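4.2 Effect of light color on judgments of white

Participants at the Osgate and Duggan sites rated 140 painted cards under four light settings: neutral, amber, green and magenta. Each card was shown for 30 seconds on a dark surface, and the room was otherwise unlit. Illuminance at the card was held at 300 lux in every setting.

Ratings under the amber setting stayed close to those under neutral light. Magenta gave the largest shift. White surfaces look lavender-pink under strong light of this color, and a dark background gives the eye little to correct against (Figure 3).

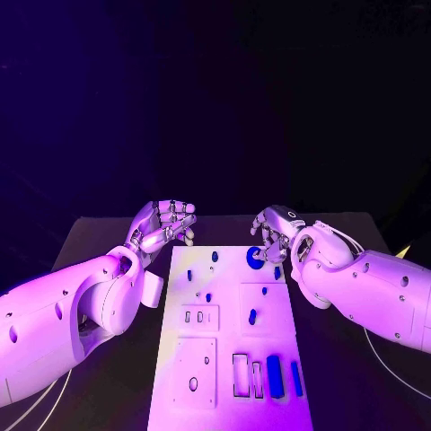
The shift was smaller for participants who had spent ten minutes in the colored light before rating. This agrees with the adaptation account in Section 2, although the Duggan group adapted more slowly than the Osgate group. We did not record age at Duggan and cannot test whether it explains the gap. Cards with a gloss finish were left out of the analysis at both sites.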